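Cuaderno de taller, célula Lakby
Abril, entrada de tarde

Revisión del recorrido de cables del KUKA y nuevo cero de herramienta. La célula llevaba dos turnos dando fallos de agarre en las barras pegadas a la pared del contenedor. En el centro del suelo no fallaba ninguno. El registro de Zokero da siempre el mismo código: pinza cerrada sin confirmación de pieza.

Primera comprobación, mecánica. Robot en modo manual, velocidad reducida, aire cortado y línea purgada. Tornillos del soporte de la pinza: uno con menos par del debido. Reapretado y marcado con rotulador. Dedos sin holgura apreciable a mano. No los he desmontado.

Segunda comprobación, cables. Con la muñeca girada hacia la pared izquierda el mazo quedaba tenso y tiraba del conector de la herramienta. He soltado las bridas viejas, he dejado más bucle en la zona de la muñeca y he vuelto a fijar el conjunto. Pasada lenta por todas las poses de recogida, mirando sobre todo los giros del último eje. El bucle no debe bajar por debajo de los dedos en ninguna de ellas. En la pose más profunda el margen es justo, conviene vigilarlo.

Tercera, la posición del contenedor. Lo he vuelto a escuadrar contra las marcas de la mesa y he repetido la referencia de las cuatro esquinas. Los valores antiguos quedan guardados en el controlador con el sufijo "ant" por si hay que volver atrás.

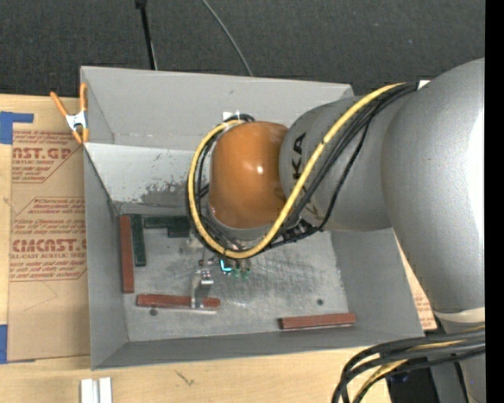 ¿Hay que repetir el cero de herramienta cada vez que se toca el mazo de cables?
Solo si se ha aflojado la brida de la muñeca o el soporte de la pinza. Si se cambian únicamente las bridas de plástico, basta con la pasada lenta y 12 ciclos de prueba.

Cero de herramienta: método de cuatro puntos contra la punta fija de Rendholm. El primer intento lo he descartado por error alto; había apoyado mal la punta en la tercera orientación. El segundo sale dentro de tolerancia. Guardado como herramienta 2. La herramienta 1 no se toca, la usa todavía el programa de Zacharias.

Prueba posterior: 100 ciclos en automático, recogida y devolución al mismo contenedor. Dos fallos, ambos con la barra apoyada en el ángulo entre suelo y pared. En los dos casos la pinza llegó a la altura prevista y cerró en vacío. Parece cosa de la estimación de pose, no del brazo. Lo paso a la lista de visión con las horas de los dos eventos.

Contador de la pinza al terminar: 2.083 ciclos desde el último engrase. El intervalo que tenemos puesto es de 2.000, así que vamos pasados. Engrasada con la del bote de Rendholm y contador a cero.

Pendiente:
Pedir bridas anchas, de las reutilizables.
Revisar el par del soporte al empezar el próximo turno.
Bajar la velocidad de aproximación en las recogidas junto a pared y comparar con la serie de hoy.
Actualizar la hoja de engrase, que sigue con el valor anterior.

Célula entregada en automático a las 18:40, sin alarmas activas.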